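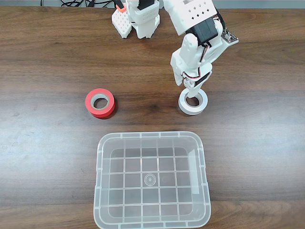
Skelwood, 01/04/2026

4.2 Pick-and-place with the stock policy

Figure 3. Trisudau arm during the tape task, fingertips inside the core of the white roll. The red roll and the open bin are to its left.

The Trisudau kit is sold with a printed arm, a servo set and a pretrained policy which the seller, Flukemis, says will sort "household items" without further training. We tested that claim on the easiest items we could think of. Two rolls of tape lie flat on a table and both have to end up in a clear plastic bin. The product page gives a success rate for this kind of task but does not say how many trials it rests on, or who reset the table between them.

We ran 43 trials with the policy as shipped. A trial counted as a success only if both rolls were inside the bin when the arm stopped moving. By that rule the arm succeeded in 18. Flukemis scores each roll separately and allows a second attempt, and under those rules the number would look a good deal kinder. We see little use in it. A buyer who has to stand by and finish the job has not bought much automation.

The grasp in Figure 3 deserves a comment. The fingers go down into the core and hold the roll from the inside. This is a sensible choice for a gripper with a small opening, and the manual presents it as something the policy "understands" about hollow objects. We are not convinced. When we swapped the rolls for solid blocks of a similar width, the arm often came down on the center all the same - which looks to us more like a habit picked up from the demonstrations.

Retraining helped, at a price. Elvira Apaza recorded new demonstrations on our own table, and we fine-tuned for 4000 steps, keeping the checkpoint at step 2983. Drops over the rim of the bin became rare. The kit's advertising leaves this work out, and so does the earlier review by Castaño, which used the seller's own table layout. We have not tested whether the retrained policy survives a change of bin, and until somebody does, we would treat the word "general" in the brochure with care.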